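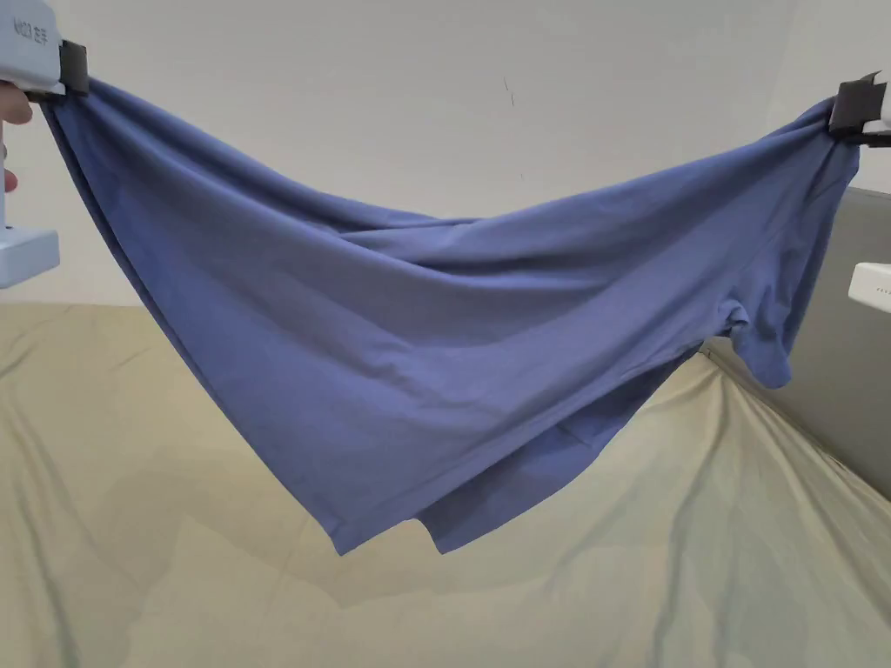

Laundry season at Letari

If you've wandered past the project page lately and wondered why there's been so little about drawers and cupboards, it's because we've gone completely over to clothes. Since August the Wamer collection has been nothing but soft things: T-shirts, shorts, pillowcases, tea towels, the odd cardigan. And I have to say, it's the most fun we've had with it yet!

For newer readers, Wamer is our shared library of everyday chores, recorded by people at home with a pair of hand-held grippers. You do the job with the grippers in place of your fingers, the recording goes off to Kamata for checking, and the good ones end up in the training set for the folding model. That's the lot. You don't need to be an engineer and you don't need a special room. A bed with a plain sheet on it does beautifully.

Our target for the clothing set is 2,000 recordings. The first 600 have been checked and are already in use, which is quicker than any of us guessed back in winter. Of that first lot, 88 came back with a note asking for another go, nearly all of them for the same reason, and I'll get to that in a minute.

What I love about clothes is how different they are from everything we did before. A mug is a mug. You pick it up, it stays the shape it was, and the model can learn a fair bit from a small pile of recordings. Pick up a T-shirt by one corner and you've got a brand new object, and then you shift your grip a few centimetres and it's another one again. The neck hides behind the hem, a sleeve goes inside out, and you find yourself standing there working out which end is up. All that working out is gold for the model. We used to trim it and now we keep every second of it.

The bit we want most at the moment is the open-out. That's the stretch between the crumpled heap and the flat garment, where you find two good corners, lift, and let the cloth fall under its own weight so you can see what you've got. It only lasts a few seconds when it goes well. When it goes badly it can last a good deal longer (my record with a fitted pillowcase is not going in this newsletter) and we want those as well. A recording where you grab the wrong edge, notice, put it down and try again teaches the model something a perfect one can't.

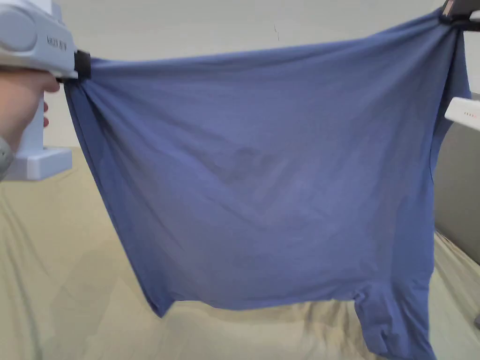
Several people wrote in after the last issue to ask whether slow is all right, and one put it very nicely: I take ages to find the shoulders on a T-shirt and I keep thinking I should practise off camera first, but then by the time I press record I've stopped making the mistakes you said you wanted, so which is it?

Please don't practise! Or practise on something else. Get the hang of opening and closing the jaws on a tea towel, then go straight to the real garment and let us have your first honest attempt. Slow is completely fine. The one thing that does cause trouble is stopping dead in mid-air to think, holding everything still for ages. If you need a think, lay the cloth down, think, and pick it up again.

Now, those 88. Almost every one was a tidy start. People are house-proud, and I understand it, but the garment was going down on the bed half folded already, with the sleeves out to the sides and the hem nice and straight. The checkers at Kamata would like a proper heap. Drop it from waist height, or scrunch it up and let go. If it lands looking too easy, scrunch it again. And change the heap each time, please, even when you're recording the same shirt over and over. A model that has seen one shirt start in one position will get very good at that position and fall to pieces at the next.

A few other things that came up this round:

Use the colour you've got. We had a run of messages from people worried that their clothes were too plain or too much like the sheet. A bit of contrast helps the checkers, so if you own one beige sheet and one beige shirt, pick a different shirt. Otherwise anything goes.

Left and right grippers do matter. Each one is marked, and if they get swapped the recording comes through mirrored in a way that's a real pain to sort out afterwards. Have a look before you start each session.

Keep both jaws in front of you for as much of the job as you can. When one drifts off to the side we lose sight of what it's holding, and the open-out is exactly when that tends to happen, with your arms going wide. Wider garments can be opened in two goes.

Small items are welcome. Undies, socks, face washers, kids' things. We're swimming in T-shirts and very short of nearly everything else.
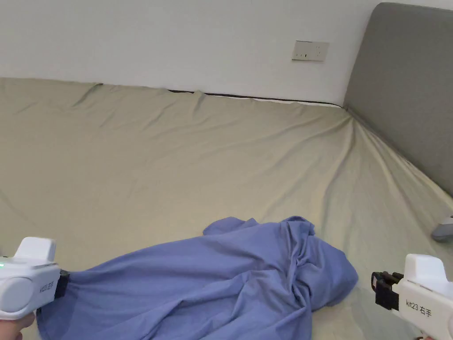

Between goes, leave the jaws open for a moment before you reach in for the second corner. It gives a clean beginning to the grab, and the people marking up the recordings have told us it saves them a lot of scrubbing back and forth. Same at the end. Let go, move back a little, pause, then stop the recording.

As for how the model is coming along, the early signs are lovely. The Sokenell bench has been running it on shorts and tea towels, and it has started doing a little shake when an edge is stuck under itself. We didn't write that in anywhere. It came from the recordings, from all of you giving the cloth a flick without thinking about it, and I was grinning about it for days. It still can't manage a long sleeve. It picks up the cuff, looks as though it has a plan, and lays it neatly back where it found it. More long sleeves, please!

We have 4 gripper kits coming back from people who've finished their turn, so there's room for new households over the next stretch. If you'd like one, reply to this newsletter with your suburb and the sort of clothes you could record. You don't need a huge wardrobe. One of the best sets we've had used the same three garments all the way through, with a different heap every time.

Kits go out with fresh batteries, a charging lead, a spare pair of jaw pads and the short guide. The guide was written for hard objects and the pages on cloth are thin, so we're redoing them now with your tips in. If you've found a good way to hunt for a collar, or a trick for turning a leg the right way out without losing your grip, send it through. Scribbled notes are fine.

The next batch closes on 2019-11-19. Anything uploaded later simply rolls into the one after, so there's no need to stay up late finishing. Make sure the garment type is filled in on the upload form, as we had a good number come through as "other" that were plainly shorts.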